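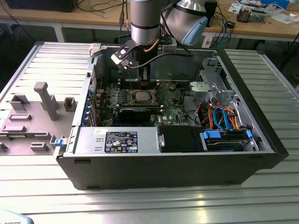

A Dell desktop tower with its side panel off.

The Computer in the Closet

Why so many of us are still storing a machine we will never turn on again

By Celeste Sosa
February 19, 2019

My mother-in-law's estate, when it finally came to be divided, included a dining table everyone wanted, a set of knives everyone claimed to have been promised, and 2 desktop computers that were offered to each member of the family in turn and declined with great courtesy. They are now in my hall closet. I took them because I was last in line and had a station wagon.

I asked friends whether they had anything similar and discovered that I had opened a door. People who won't tell you their salary will tell you about the tower under the guest bed. One has kept hers through four apartments. Another has his wrapped in a beach towel, and became guarded when I asked about the towel.

The reason they give is always the photos. There are photos on it. Which photos, they couldn't say. The baby, possibly, or a trip to the lake, or the period when somebody owned a digital camera and used it mainly on meals. The photos can't be looked at until the computer is set up, and the computer can't be set up until somebody finds a monitor with the right plug, and the monitor went out with the trash years ago, being the only part anyone felt free to throw away.

Yuxi Zheng has heard all of this. She runs Skurnitz, a repair shop in Padgate that shares a parking lot with a tile showroom, and a good part of her trade consists of getting files off computers whose owners carry them in like injured pets. She charges $34 to copy a drive and will do it while you wait, provided you don't stand over her.

"They apologize for the dust," she says. "Every one of them. Like I'm going to write it down."

In the back she keeps shelves of machines that were dropped off and never collected. The ticket says the shop may dispose of anything left beyond six months. She has enforced this once, and the owner telephoned the following morning, after three years of silence, to ask how it was coming along. She gave him a refurbished one at cost and has let the shelves fill up ever since.

What turns up on the drives is mostly disappointing, in her view, although the customers don't seem to think so. Jitendra Sisodia, a retired surveyor I met at the counter, had come for the manuscript of a novel he wrote in his forties. It was there, all 200 pages of it, along with eleven other files with the same name and the word FINAL attached in various ways. He read the first paragraph on Zheng's screen, standing up, with his coat on.

"Well," he said, and asked whether she could also get the solitaire scores.
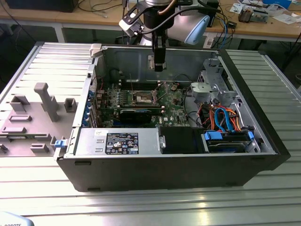 The bare CPU socket and memory slots on a Dell board, with an expansion card below.

There is a case for simply getting rid of the thing, and Yutong Tan makes it for a living. She clears out houses for people who are moving somewhere smaller, and she regards the old computer as the last holdout, the item that survives after the wedding china has gone without a murmur. Her clients will part with a piano faster. A piano, she points out, has never had their tax returns in it.

This is the other reason, the one people get to after the photos. They are scared of what's on there. Passwords, bank statements, a letter to a former boss that was luckily never sent. So the machine can't be used and can't be thrown out, and it goes to live with the Christmas lights. Tan's advice is to have the drive taken out and keep that. It fits in a sock drawer. Most clients nod, thank her, and put the entire computer in the moving van.

I understand them better than I'd like to. There was a time when the computer was a piece of furniture and the family took turns at it. Ours had a desk of its own, with a sliding shelf for the keyboard that came off its rails if you typed with any conviction. My brother and I had an agreement about whose turn it was, written out and signed, and broken daily. I can't think of a phone I would feel that way about. I have gone through a great many phones and couldn't pick one of them out of a lineup.

In December I loaded both towers into the car and drove them out to Skurnitz. Zheng had the first one copied before I'd finished my coffee. It held 19 photographs, and most of them were of a couch my mother-in-law had been trying to sell. One had her in it, pointing at the upholstery to show there were no stains, and looking directly at whoever was holding the camera as though they'd already got it wrong.

I had that one printed. The second drive wouldn't read, and Zheng offered to recycle the pair of them for free. I said that was very kind and I'd think about it. They're back in the closet, behind the vacuum cleaner.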